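Eating the pantry

I moved to Kernisley in March and brought with me a case of chickpeas. Not a fancy case. Twenty-four cans, shrink-wrapped, bought at Walo back when I was a person who was going to make her own hummus every week. I carried that case up the stairs at Cliltgate myself, stopping on each landing to think about my choices, and then I slid it under the bed and went out for dinner.

The chickpeas are where the trouble starts but they aren't the whole trouble. I have, or had until recently, what I would call a siege pantry. I grew up in a house where you bought two of anything on sale, and then you bought two more the next time in case the sale had been a fluke. My mother's basement shelves could have supported a small navy. I used to think this was funny. Then I opened my own cupboard looking for cinnamon and a can of water chestnuts rolled out and hit me on the foot.

So I made a rule. No grocery shopping beyond milk, eggs, bread and whatever green thing looked least sad, until the cupboard was down to one shelf. I told a few people about it, mostly so I'd be too embarrassed to quit. One of them asked if I was okay for money. I said it was a project. She sent me a coupon.

The first week was great, I have to say. The first week you eat the good stuff. I had tuna with the nice olives. I had tomato soup and grilled cheese three nights running and felt thrifty and a little superior about it. I made chili with the black beans and the kidney beans and a beer that had been left behind by a guest, and it was the best chili I've made in years, and I can't ever make it again since I didn't write any of it down.

The second week you meet the middle of the cupboard. The middle of my cupboard is mostly things I bought for one recipe. There was coconut milk for a curry I made once. There was hominy. I like hominy! But I don't know what to do with hominy on a weeknight at 7:30 with my coat still on, and what I did was heat it up with butter and eat it out of the pan while reading the label of the next can.

Labels are good reading, by the way. I'd never looked closely before. There are serving suggestions on there that I don't believe any living person has tried. One can of peaches wanted me to serve it alongside ham "for a festive touch." I ate the peaches standing at the sink and it was plenty festive.

I also learned a fair amount about dates. I'd always treated the date on a can as the day it turned into poison, and at the same time I'd never once checked one, so I don't know what I thought was protecting me. A "best by" date is mostly the maker's opinion on flavor. What you look out for is the can itself, so no bulges, no leaks, no deep dents along the seams, no rust you can't wipe off. I threw out one can of crushed pineapple on those grounds. It had swelled at both ends and I carried it down to the trash at arm's length like it was ticking. 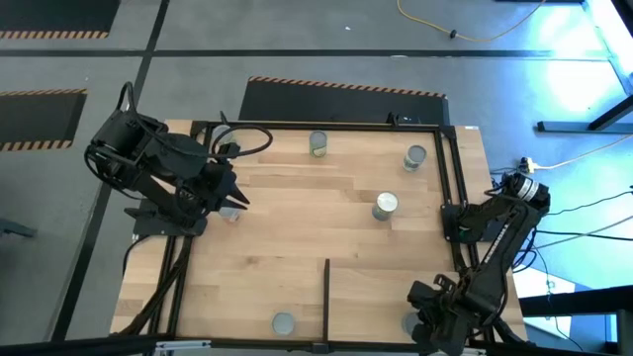
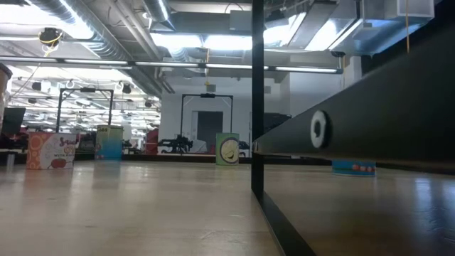

Cans standing on the wood in the first one, and the view from down low in the second.

Anyway, the chickpeas. You can put off chickpeas for a long time. They're patient. But by week three I was pulling them out from under the bed one at a time, usually at night, like somebody with a secret. I roasted them with paprika. I put them in pasta. I mashed them with mayonnaise and pickles and put that on toast, and it's good, and I will stand behind it in front of anyone. I tried whipping the liquid into meringue, which the internet promised me was easy. What I got was a bowl of warm bean foam and a very clean mixer, once I'd washed it twice.

And I did finally make the hummus. It was fine. It was exactly as good as the kind in the tub, and it used every bowl I own.

I cheated four times. I'm listing them here for the sake of my conscience. Once was a birthday. Once I was sick, and I'm not going to eat lima beans with a fever. The other two were both at Cárdenas, the lunch counter around the corner, where they do a chicken soup with rice and so much lime in it that your eyes water, and where the woman at the register now reaches for the large bowl when she sees me come in. I ordered the same thing both times. There are chickpeas in it. I noticed this when I was halfway through the first bowl and kept eating.

I added up the receipts at the end, and I saved about $250 compared to what I'd usually spend over the same stretch. I was very pleased with that number until I remembered that I'd already paid for all of it once. The money had just been sitting in the cupboard as creamed corn. I don't think a bank would recommend it.

People have asked what's left. What's left is one shelf, as agreed. It has rice, two cans of tomatoes, some sardines, a jar of capers I refuse to open until I can think of a second use for capers, and the lima beans. I know the lima beans should go to the food drive. I've also been on the sorting end of a food drive, and I know what a wall of lima beans does to morale, so I'm going to bring them along with something decent, peanut butter probably, as an apology.

The space is the strange part. I open the cupboard now and can see the back of it. It's painted a sort of mint green back there, the whole back wall, and only back there. Some earlier tenant either ran out of paint or ran out of interest. I've lived with that mint green since March and never met it. I keep opening the door to look.

My new system, if you want a system, is a piece of paper taped inside the cupboard door. When I buy a can it goes on the paper, and when I open a can it comes off. It's been up for nine days. I've lost the pen once already and written one entry in eyeliner. The paper says rice is not a can and doesn't need to be on here, in my handwriting, so apparently I had an argument with myself at some point.

Walo had chickpeas on sale when I went in for milk. By the case. I stood there a while with my hand on the plastic, and then I went and got the milk, and a can of hominy.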